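Visit Report: Handling of Soft Materials at the Filten Open Day
Module: Automation Project 2
Host: Filten, Durán Building, Lelten

1. Purpose of the visit

Our project concerns the sorting and folding of small textile items by a single arm. Up to August the work had been done on paper and in simulation. The simulated cloth was a mesh of points joined by springs, and it behaved well as long as it lay flat. Once it was folded over on itself the model became slow, and the results changed with the time step. We needed to see how a working group deals with the same problem on real equipment, and the Filten open day offered that.

The aims agreed with our supervisor, Celeste Figueroa, were to note the hardware and its layout, to record the order of operations in a towel handling task, and to decide which parts of the method could be repeated with the arm in our own teaching laboratory. Cost was left out of the scope.

2. Arrangements

The open day was run in sessions of two hours. Our group had nine people, all from the same module. The first half hour was a safety talk in the corridor and the rest was spent in the robot room. Visitors were asked to stay behind the line taped on the floor while the arm was powered. Questions could be put at any time, but the hosts answered most of them between runs, when the arm was stopped.

The session was led by Lorena Yáñez. The task shown belongs to an internal project named Grelilura, which deals with household cloth. Filten has worked on rigid parts for longer, and several of the tools used for logging were carried over from that work unchanged.

3. Equipment and layout

The arm is red and black, with a parallel gripper carrying two black fingers. It works over a table covered in dark green cloth. The hosts gave two reasons for the covering. The first is contrast: the towel is a light tan or orange shade, depending on the light, and separates easily from green in a colour image. The second is friction. On a bare tabletop a towel tends to slide when a finger presses against it, and the grasp fails before the fingers close. On the covered table the lower layer is held in place well enough for the upper one to be gathered.

The towel is terry cloth with a hemmed edge and a woven band. We had assumed a thin, smooth fabric would be the easier material and had planned to buy some. The hosts advised the opposite for a first attempt. Terry is thick enough for a finger to get under, and the loops catch on the fingertip. Its drawback is that it hides its own edges: a fold and a hem can look much alike from above, and the system has to tell one from the other before choosing where to grip.

Cable routing takes up a good deal of the floor. Power, network and camera leads run to the table from more than one side, and the hosts said that they had given up trying to keep them in a single duct. A fault in an earlier set of recordings was traced to a camera lead which had been pulled part of the way out of its socket. The images had continued to arrive, but at a reduced rate, and the times stored with them were wrong. The check now made at the start of every session is a direct result.

4. The task as demonstrated

Each run begins with the towel placed by hand in a disordered state. The goal is to bring it to a flat state with one corner in a known place, ready for folding. The towel is not returned to the same starting shape each time. The person resetting it picks it up near the middle and drops it from a low height, so that the folds fall as they will.

The sequence, as we noted it, was as follows.

a) The arm moves clear of the table so that the towel can be seen whole.
b) A grip point is selected on an outer edge or a raised fold.
c) The gripper approaches with its fingers open and stops a short distance above the cloth.
d) The fingers are lowered and closed.
e) The gripped part is lifted or dragged towards the free area of the table and released.
f) The steps are repeated until the outline of the towel meets the goal or the limit on attempts is reached. 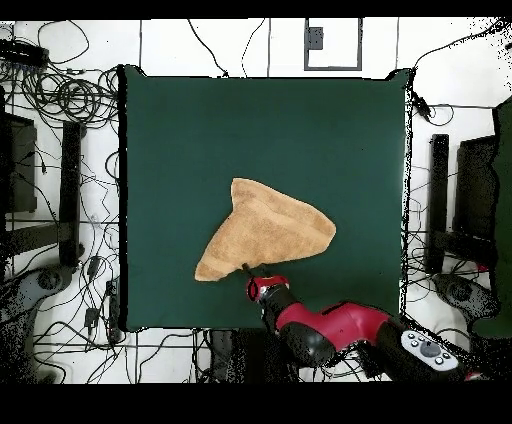
Step (d) took up most of the discussion. The closing force can be set, but the height at which the fingers close matters more. If they close too high they take only the loops of the fabric and slip off when the arm moves. If they close too low they press the table and the controller stops the run. The usable range is narrow and depends on how many layers lie under the fingers. Filten handles this by lowering the gripper until a small rise in load is measured at the wrist, then backing off by a fixed amount before closing. The same amount is used for all towels.

Step (e) was simpler than we had expected. No attempt is made to plan the motion of the whole cloth. The gripped point is moved along a short straight path and let go, and the new state is then looked at as if it were a fresh start. Errors from one move are not carried over into the next. The price is time, as many short moves are used where a person would use one.

5. Recording

The project set stood at 259 recorded runs at the time of the visit. A run is kept whether or not the towel ends up flat. The joint positions, the gripper state and all camera streams are stored together, along with a short note typed by the operator. We were shown the note field for several runs. Entries were brief, and the most frequent one concerned a double layer being picked up in place of a single one.

Images are taken from more than one viewpoint. A view from above gives the outline of the towel but little information on height. A view from the side shows how far a fold stands up and how much clearance there is under the fingers, but hides whatever lies behind the fold. We asked whether a single depth camera would replace the others. The reply was that depth readings on terry are noisy near the edges, where they are most needed, and that a plain colour view from the side had proved of more use to the operators when going back over failed runs. 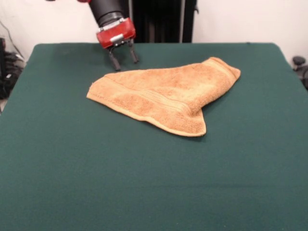 Lorena Yáñez put the point more strongly in the question period, saying that "a failed run you can explain is worth keeping, and a good run with bad timing should be thrown out". She added that new members of the group spend their first weeks labelling failures before they are allowed to record anything of their own.

We had planned to discard failed runs in our project in order to save disk space. That plan has been dropped.

6. Limits of the demonstration

The room lighting was even and was not changed during our session, so we cannot say how the selection of grip points would hold up under stronger shadows. Only one towel was used while we were present. The hosts stated that smaller cloths work less well, and that anything with a printed pattern has not been tried in a regular way. No success rate was quoted and we did not ask for one in writing.

The pace was slow. The hosts had lowered the speed limit for the open day, and the normal working speed was not shown. Times taken by us with a stopwatch have therefore been left out of this report.

It should also be said that folding proper was not part of the task. The Grelilura runs stop when the towel is flat, and the fold itself is treated as a separate problem with its own set of recordings.

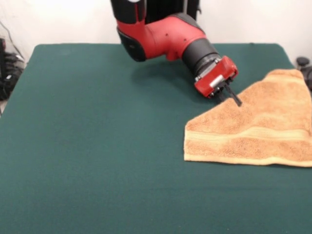
Fig. 3. Gripper over the upper left part of the towel, fingers just above the cloth.

7. Points to be carried into our project

The table in the teaching laboratory will be covered with a matte cloth in a colour well away from that of the test item. Green is available from the stores.

The simulated cloth model will be kept for checking reach and collisions only. It will no longer be used to predict the final shape of the towel after a move.

The approach will be split into two motions with a stop between them, as in steps (c) and (d). Our arm has no force sensor at the wrist. Motor current at the lower joints may serve in its place, though we expect the reading to be coarse, and a test on single and double layers is needed before the rest of the program is written.

A side camera will be added to the one already fixed overhead. The mount has to clear the full sweep of the elbow, and the lead will be tied to the mount close to the plug.

Celeste Figueroa has asked for the layer test to be reported separately, with the raw current readings attached. The bench has been booked for the mornings and the towels have been ordered.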